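Part 3: Grouting Your Mosaic Panel

Okay, so your Hornomow panel is glued up, the face paper is off, and you've poked at every corner to make sure nothing moves. Good! Now we get to grout, the part people write to me about most. I've done a lot of these by now and I still get a little nervous when the first scoop goes on, so if your stomach flips a bit, you're in good company.

Before you start

Leave the glue alone for a full 40 hours. I know the Twal tub says you can go sooner, but that's for floor tile, and glass doesn't let air through the way clay does. Sidra Khattak grouted hers the next morning and had a whole row of fish slide downhill (she kept it, and I kind of love it).

You'll need:
Widitz unsanded grout, one bag
A rubber float, the small one from the kit
Two buckets
Two sponges with rounded edges
A soft, dry cotton rag
Dust mask, gloves and eye protection
Painter's tape

Caution: Wear the mask any time you're handling dry powder, even for a minute. Cut glass edges will go right through thin gloves too, so use the thick ones.

Mixing

1. Tape off the edge of the panel and anything next to it that you like the color of.

2. Put 200 milliliters of clean, cool water in the first bucket. Water goes in first, always.

3. Shake the powder in a little at a time and stir by hand. Please don't use a drill. It whips air into the mix and you'll get tiny pinholes all over the place, and then you'll be back in here with a toothpick like I was on my very first backsplash.

4. Stop when it looks like smooth peanut butter. If a scoop of it slides off the float, add a bit more powder.

5. Let it sit for ten minutes, then stir again. Don't add water at this point, even though it'll look stiff. It loosens up once you stir.

Note: If your bag is from batch 2382, it runs a shade darker than the chart. Uzma Paracha at Eltitwood will swap it if you hate it, but I have it in my own shower and it looks great with the greens.

Spreading

6. Dampen the panel with a sponge. Damp, no puddles.

7. Scoop some grout onto the float and push it across the tiles on a diagonal. Going straight along the joints just digs it back out again.

8. Work a patch as big as a dinner plate, then go over it a second time from the other direction. The little triangles around curved pieces need the most pushing — use a gloved thumb if the float won't get in there.

9. Hold the float nearly upright and scrape off the extra.

10. Keep going until the panel is full. You've got 47 minutes before the mix in the bucket starts getting grumpy. When it does, throw it out and mix fresh.
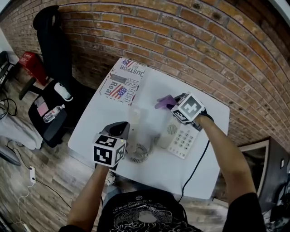

Cleaning up the face

11. Wait until the grout in the joints is firm to a light fingertip. In a cool room that can take a while, so go have coffee.

12. Wring out your sponge until you can't get another drop from it, then wipe in small circles. Rinse in the second bucket after every few passes and change the water as soon as it looks like milk.

13. Flip to a clean side of the sponge and take one long diagonal wipe per pass. One wipe, then rinse!

14. Once a cloudy film shows up on the glass, buff it with the dry rag. My friend Kittipong Yimyam uses old T-shirts and his panels come out shinier than mine, so I've switched.

Caution: Never pour grout water down a sink or drain. Let the bucket settle overnight, tip the clear water onto some gravel, and put the sludge in the trash.

If something looks off

Joints sinking in the middle: the mix was too wet. Fill them again the next day with a slightly stiffer batch.

Blotchy color: usually too much water on the sponge. Give it a week before you panic, as a lot of it evens out.

A loose tile: pick it out now, scrape the hole, glue it back with Twal, and grout that spot later.

Leave the panel flat for three days and keep it out of direct sun. After that you can move on to Part 4, where we get it up on the wall, and you'll want a second pair of hands for that one.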